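Remeasuring the Avley sessions record

Thursday, May 20, 2021

The vinyl reissue of the Avley sessions has now been out for four weeks, and I have had three emails asking whether it is the same mastering as the download. It is a different one. The notes below cover what I measured and how, plus a few remarks on what the awards people did with the record this spring.

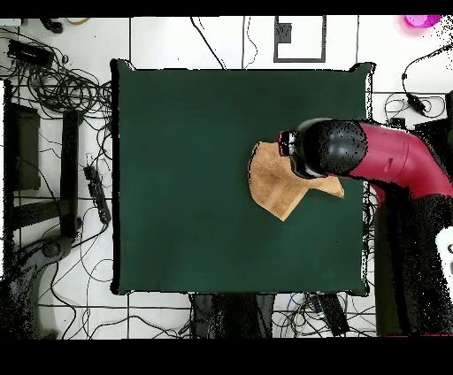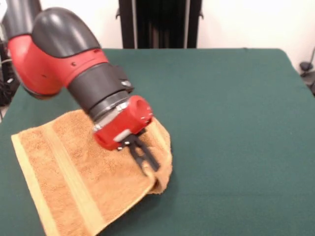 Tan towel on the green cloth, two views.

Background first, for anyone who does not follow this band. Hedegaard are a four-piece who record for Walmont, a small label with a decent back catalog and an irregular release schedule. The Avley sessions were taped live in one room over five days. The record came out as a download and a CD, and then in April as a double LP cut at 45 rpm. It was entered for the Arncombe Prize in the group performance category and withdrawn before the shortlist was read out. I will get to that.

Equipment

The turntable is the same direct drive deck I have used for every post since I started this blog. The cartridge is a moving magnet type with an elliptical stylus, aligned the week before I did the captures. The phono stage has selectable loading, and I left the capacitance at the lowest setting. Capture was at 24 bits and 96 kHz with peaks kept below -6 dBFS. No declicking was applied before measurement. I did run a declicker afterward for listening copies, and it removed very little.

For the digital side I bought the 24-bit download and the CD. The CD was ripped twice on two drives and the checksums matched.

Speed

The deck was checked with a 3150 Hz test track before and after the captures. The reading was 0.1 percent fast both times. The LP transfers were corrected for this before I lined them up with the digital files. With the correction made, side one drifts from the download by less than a quarter of a second over its full length. Side three drifts more, close to a full second, and I have no explanation for it. I repeated side three the next evening and got the same result.

Track timings

There are 15 tracks on the download and on the LP. The CD has 14. The missing one is the second instrumental, which the label left off for reasons of length according to the booklet. The download runs to 83 minutes, so the limit is a real one. The CD running time comes to 78 minutes with the track removed. I would have preferred a second disc.

The LP gaps between tracks are longer than those on the download by one to two seconds. On side two this breaks the join between the fifth and sixth tracks, where the download has the cymbal ringing across the boundary. On the LP the cymbal is faded out, there is a gap, and the next song starts clean. I listened to this join several times on both formats. The download version is better and I think most people would agree.

Loudness

I am quoting integrated loudness over the whole program and a peak-to-loudness figure. The vinyl number needs care. Phase shift in the cutting and playback chain raises the peaks of a vinyl capture, so a higher dynamic range reading from an LP does not prove a different master. People post these readings on forums every week as if they did. To get past the problem I compared short-term loudness curves, which are affected much less.

The CD and the download sit at -9.8 LUFS. Their curves overlay so closely that I consider them one master, with the CD dithered down to 16 bits. Subtracting one from the other leaves noise and nothing else.

The LP curve has a different shape. Verses are lower relative to choruses, by 2 dB in the first track and nearly 3 dB in the fourth. The loudest passages in the digital version are flat across the top of the curve. On the LP they have a slope, and you can see the drummer leaning into the last chorus of the fourth track in a way that is hidden on the CD. This can't be produced by a phono stage. It is a separate mastering with less limiting.

Tone

The LP is down by a decibel and a half above 10 kHz, most of which I would put on my cartridge. I have a test record with pink noise and the cartridge shows a similar loss there. Below 40 Hz the LP is rolled off and the bass is summed to mono, as is normal for a cut of this kind. Between these limits the balance is close. There is a small dip on the download at 3 kHz which the LP does not have, and the vocal sits a little further forward on the LP as a result.

Side four has some sibilance on the last track. I tried a second copy, borrowed from Ardalan Ansari, and it has the same fault in the same places, so it is probably in the cut. His copy also has a non-fill section on side two that mine does not. He has not sent it back. If you buy this, play side two in the first week while the shop will still take a return.

Surface noise on my copy is low. I counted 70 clicks across four sides with the detector set to medium, and most of those were on side one. A wet clean took the count down to 31. The inner sleeves are plain paper and shed fibers onto the record. I replaced them.

The prize

A few readers wanted a comment on the withdrawal. I have no inside knowledge. Walmont published two paragraphs, which said that the group did not want the record judged against others made under ordinary conditions and that the entry fee had been given to the studio fund. The first reason does not make much sense to me. Every record in that category is made under its own conditions. They had already won it once, with the previous album, and it may be that a second win was of no use to them. It may also be that they did not expect one.

The Arncombe rules allow withdrawal up to the reading of the shortlist. There were 123 entries in the category before this one was removed. Last year's winner was entered automatically under the old rule, which was dropped in the winter. The change was not announced anywhere that I could find. It is in the third section of the rules document, under eligibility.

One consequence is that the sticker on the LP sleeve is wrong. It reads "entered for the Arncombe Prize" and was presumably printed early. The sticker is on the shrink wrap, so it goes away when you open the record. Mine tore the wrap unevenly and left some glue on the corner of the sleeve. Lighter fluid removes it. Test a small patch first, as the sleeve has a matte coating.

Listening

I prefer the LP for sides one to three. For the fourth side I go back to the download on account of the sibilance. Someone at the label clearly has the less limited master as a file, and I would pay for it again in that form. I wrote to them to ask. The reply said there were no plans at present and thanked me for my interest in the band.

The third track is worth hearing on whatever you have. The guitar amplifier hum is audible for eleven seconds before anyone plays, at 60 Hz with a strong second harmonic, and it stops when the pickup selector is moved. The click of the switch is on the recording. On the CD the limiter lifts the hum to the point where it reads as an effect. On the LP it is quiet enough to pass for the room.

Corrections to earlier posts

In the post on tonearm cable capacitance I gave the total for the short cable without including the tonearm wiring. The corrected table is up.

In the post on the last Hedegaard live album I said the encore was from the second night. A reader who attended both nights says it was the first. The crowd noise supports this, and I have changed the text.

The raw loudness logs for this post are available by email. I won't send audio, so please don't ask. Next up is the cassette version of the same record, if it ships. The tape has been listed as delayed twice, and the current page on the label's site gives no date at all.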